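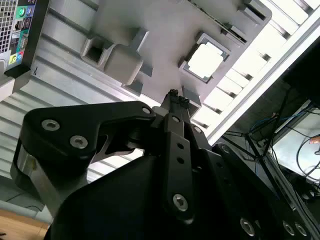

Chapter 2
Sockets, Slots and Molded Bases

Many assembly tasks depend on placing a flat part into a recess of matching outline. The part must arrive square to the opening, at the right height, and in the right one of its possible orientations. This chapter treats the geometry of such fits and the features of the base plate that make them repeatable.

Section 2.1 defines the terms used throughout. A socket is a recess closed on all sides; a slot is a recess much longer than it is wide. A boss is a raised block of material, solid or hollow, and a rib is a narrow raised strip. Section 2.2 deals with clearance - the difference in size between the recess and the part - and with the tilt a given clearance allows. Section 2.3 covers notched corners and their effect on insertion.

The worked problems use the Kellcombe plate, a training base with published drawings. Dimensions are in millimeters unless stated otherwise. Readers who have not met tolerance notation should review Chapter 1 before starting Section 2.2.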